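Carers' Support Group, Vinholm Branch
Minutes of the July meeting, Thursday, 6 p.m.

Chair: Esmaeil Bahrami
Minutes: Giang Nghiêm

1. Opening
Esmaeil welcomed the members and two new families. The minutes of the last meeting were accepted with one correction: the day center in Andness is closed on holidays only, not on weekends. 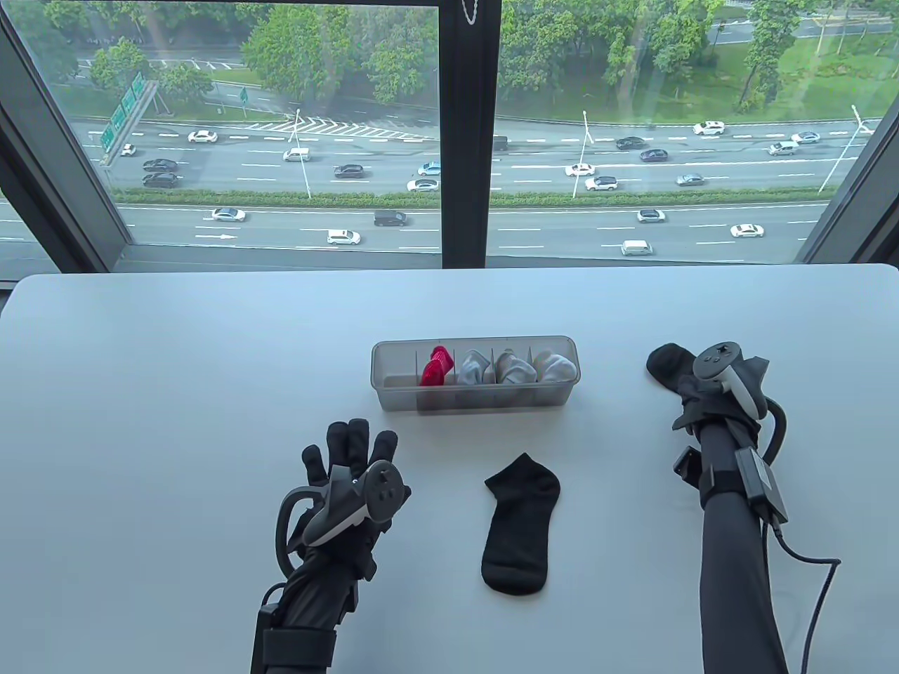 2. Hearing checks for older people
Giang reported on her talk with the Ghorbani clinic. The clinic can offer 40 places for a free hearing check in the fall. Members asked that persons with memory problems can come together with a family member and get a longer appointment. Giang will write to the clinic about this.
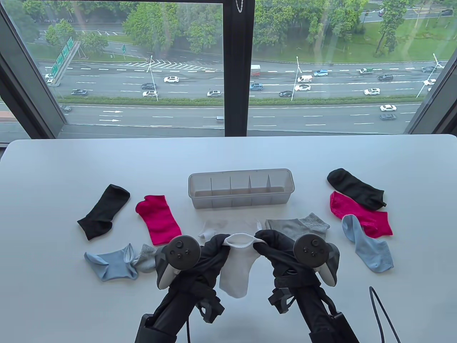
Sock held open over the table.

3. Telephone line
The evening line received roughly six calls a week. Most callers asked about poor sleep and about respite care. It was discussed if the line should also open in the morning. No decision was made, and the item goes to the next meeting. 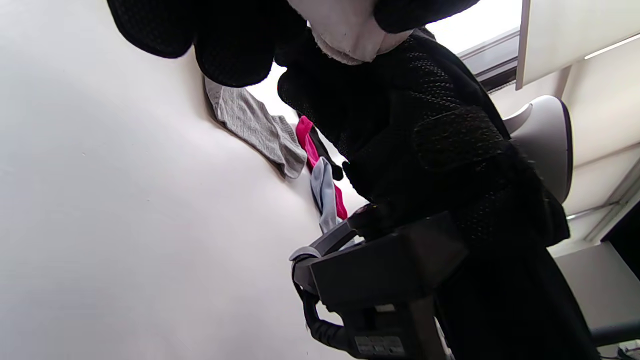 Black mesh garment against the wall.

4. Leaflet
The draft of the leaflet "First Weeks After the Diagnosis" was read. Members found the part about driving too strict in its tone. Esmaeil will make it softer and add the number of the Flukow advice office. The history paragraph, which says that our building was opened in 1916 as a nursing school, will be taken out to save space.

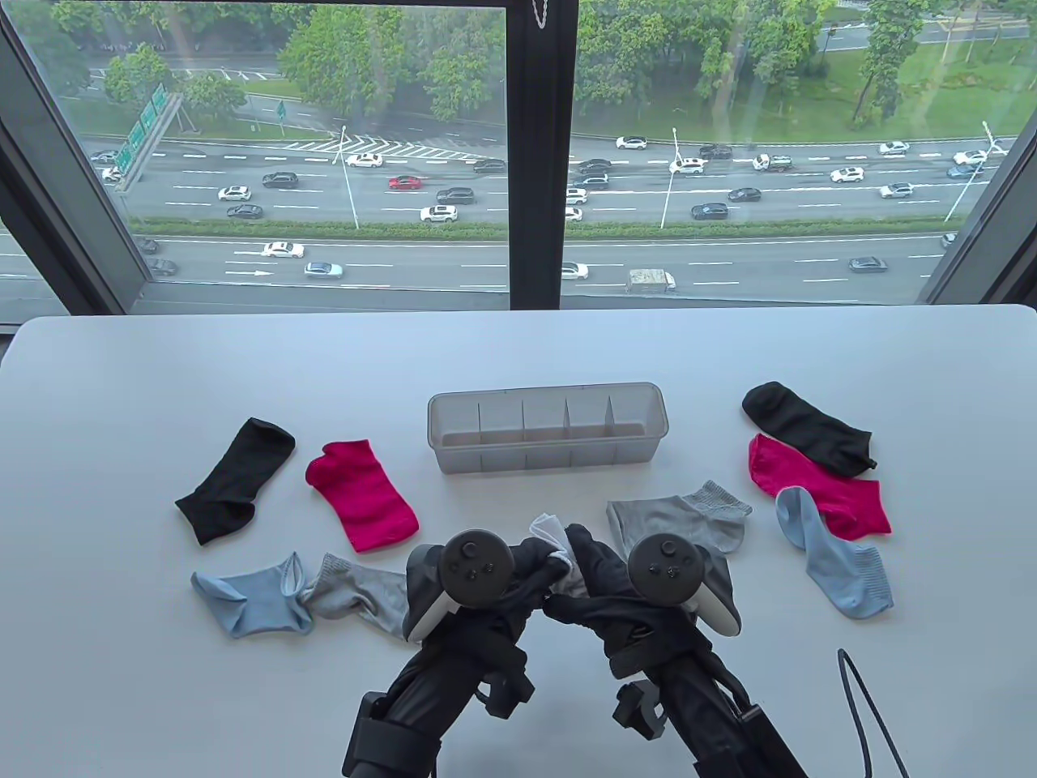
The leaflet should be printed in large letters, and a second version in Farsi and Vietnamese was also proposed. Esmaeil and Giang agreed to check the translations.

5. Other matters
The lift will be under repair next month. Members who can't use the stairs should call Giang before the meeting.

The meeting was closed at 7:30 p.m.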